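Adent Distance School
Progress report to the Dusetti Fund, family enrollment project
16th May

Hi Shahla,

You asked for something you could read over a cup of coffee, so I've kept the spreadsheet separate and I'm just going to tell you how things are going. The short version is that we're busy, we're mostly on schedule, and the transcript part has been a bear.

When I last wrote to you in January we had just opened enrollment to families outside our own three counties. I was nervous about that (I think it showed!). We now have 352 students taking at least one course with us, and the biggest group is still homeschoolers in ninth and tenth grade who want a lab science or a second language and can't easily get it at the kitchen table. The next biggest is kids who are enrolled at a regular high school and need one class that won't fit their schedule. That second group is growing faster than I expected, and it's changing the kind of phone calls we get. A homeschool mom wants to talk about pacing and whether her son can work ahead. A school counselor wants to know how fast we can get a grade onto a form.

Which brings me to transcripts. Your grant paid for us to move off the old paper files and onto Meltik, and I told you we'd be finished by spring. We aren't. Current students are all in, and everything from the last few years is in, but the older records were kept by at least four different people with four different ideas about what a half credit was. Olesia Prokopenko has been going through them folder by folder. When she finds one that doesn't add up she calls the family, and people have been very sweet about it, even when the student in question is now thirty and living in another state. I'd rather be late than send out a transcript with the wrong number of credits on it, and I hope you'll agree with me there.

Meltik itself is fine. It took me a while to like it. The search is fussy about middle names, and for a couple of weeks every printed transcript came out with the school's address twice, but that got fixed and the teachers can now enter final grades themselves, which they couldn't do before. Parents can log in and see the same page we see. That alone has cut down on my email by a lot.

On to the courses. We promised you two new electives this year and both are running. The first is personal finance, which filled up right away, mostly because parents signed their kids up for it. The second is the intro engineering course, taught by Lukian Demchenko, and it has a small group that is very loyal to it. I was worried a hands-on subject would fall flat at a distance. The students meet online through the term, turn in a design notebook every other week, and then come in for the two lab days at the end.
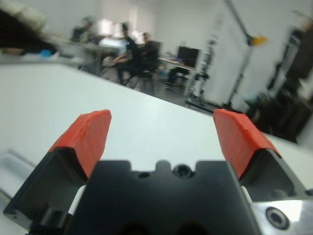
The notebooks are my favorite thing to come out of this whole project, by the way. I read a stack of them over a weekend when I should have been doing the budget. There's a girl in there who writes her mistakes in purple so she can find them again later, and her notes on what went wrong are better than most of the lab reports I saw in my own college days. We'd like to use notebooks in biology next year too, if the teachers are willing.

Now, money. You set aside 200 hours of one-on-one tutoring for students who'd fallen behind, and we haven't used them all. I think that's partly my fault. I put the sign-up on the same page as the course catalog and families just didn't see it, or they thought it cost extra. In March I started mentioning it on the welcome call and we've had steady requests ever since, nearly all for algebra. I'd like to ask if the leftover hours can roll into the fall. If they can't, I understand, but please let me know before we set the summer schedule.

The other spending is in line with what we planned. Postage came in under, since so much is online now. Proctoring came in over. We use the testing room at the Hrytsenko center for finals and they raised their rates partway through the year – not by a crazy amount, but it adds up when so many kids test in the same week. I've asked two public libraries if they'd be willing to proctor for us, and one of them has already said yes.
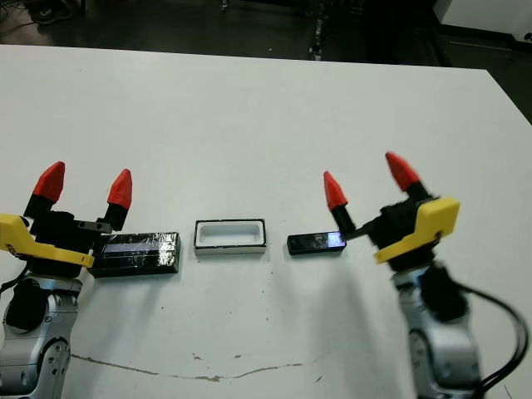
Carys Prydderch wrote back after reading a draft of these pages, and with her permission I'm pasting in what she said: "I'd put more in about the welcome calls. We switched over to your school in the middle of the year and I didn't know what questions to ask. Having a real person walk me through the credits, and tell me which ones our district would take, is the reason we stayed. The website didn't do that for me."

She's right, and I had left them out because they don't cost you anything. Every new family gets one now. Marta Hutsuliak does most of them and I take the rest, usually in the evening when parents are home from work. They were supposed to be fifteen minutes. They are never fifteen minutes! But we get far fewer panicked messages in the first month than we used to, and fewer kids dropping a class before the first assignment is due.

What's left before the end of the grant year: Olesia finishes the old records, we send out the family survey (the questions are written, I just need your okay on the wording), and Lukian and I sit down to decide if engineering can take a bigger group in the fall. He says yes. I'm leaning yes but want to see the final grades first.

The spreadsheet is attached along with the tutoring log. Call me any afternoon if something looks off, and let me know about those hours when you get a chance.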